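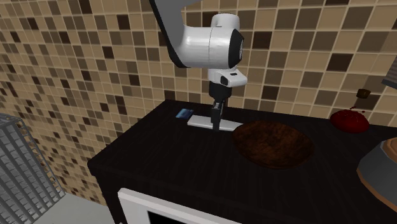

5.3 Setting the settle check

Before it scores a run, Tristeo lets the physics engine spin for 500 steps so that everything in the kitchen can stop moving. Most things do. Some seem to hang in the air, like the small brown chunk showing against the wall tiles over the red object, and the planner will cheerfully treat a spot like that as a place where food is kept. The settle check catches these before your grasp numbers do.

1. Load the kitchen and pause it. The arm may be parked over the table or already down at an object.
2. Open Planner > Settle and set Steps to 500.
3. Set Seed to 1709. Any seed works, but support will ask you to try this one first.
4. Press Run. Objects with no contact below them are listed in the log under code 184.
5. For each listed object, choose Drop, Freeze or Ignore.

Note: Ignore is remembered for 7 runs, long enough to forget you chose it.

Caution: Do not choose Drop with the gripper closed on an object. The solver will separate the two with more enthusiasm than you want.

If the log stays empty and you can still see something hovering, check that its collision mesh loaded. See 5.4.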